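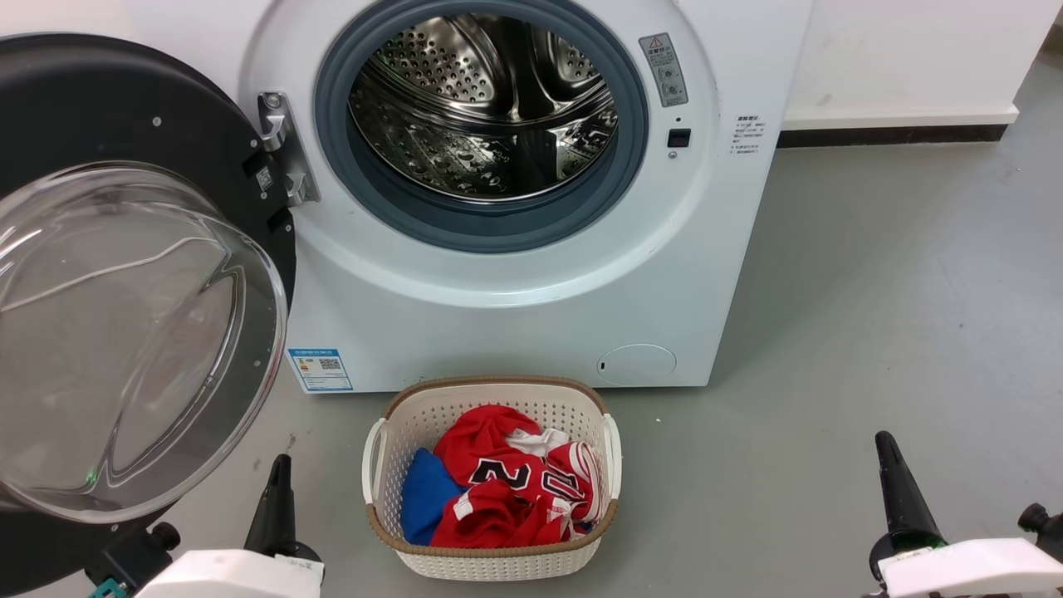
Wokach, the price comparison service for household and consumer goods, has published the results of its May review of search and purchase behavior on its platform. The review covers 938 retailers and 14 product categories.

Home appliances recorded the largest increase in comparison searches of any category, up 17 percent on the previous review. Furniture ranked second by growth, followed by kitchen goods. Searches for mobile accessories fell for the second review in a row, although the category remains the largest by total listings.

Key findings:

Shoppers who compared an item across four or more retailers were more likely to complete a purchase the same day than those who looked at only one listing.

Delivery cost was the filter used most often in large-item categories. In clothing and footwear, the most used filter was size, with delivery cost in fifth place.

Search activity peaked at 10 p.m. on mobile devices. Desktop activity was spread more evenly across the day, with a small rise shortly after noon.

Price alerts accounted for 14 percent of visits that ended in a click to a retailer. Most alerts were set at a price 10 percent below the listed one.

"The appliance figures are consistent with what retailers have reported to us since the start of the year," said Hjørdis Ljungberg, head of market data at Wokach. "Buyers in this category take longer to decide and return to the same listing several times. They also read the delivery and return terms, and listings with incomplete terms lose clicks at that stage."

The review also looked at how retailers update their prices. Merchants connected through Loment, the product feed tool used by most large sellers on the platform, changed prices more often than those who upload files by hand. The difference was greatest in electronics - where daily changes are now standard - and smallest in furniture.

Data was collected from signed-in and anonymous sessions and combined before analysis. Repeat visits within 10 minutes were treated as one session. Searches that returned no results were left out of the category rankings and are listed in a separate table. The method was checked by Karpenko, an independent research firm.

The full tables are available to registered retailers through their Wokach accounts. The next review will add two categories, garden equipment and pet supplies, and will include listings from Plullden, which joined the platform after data collection had closed.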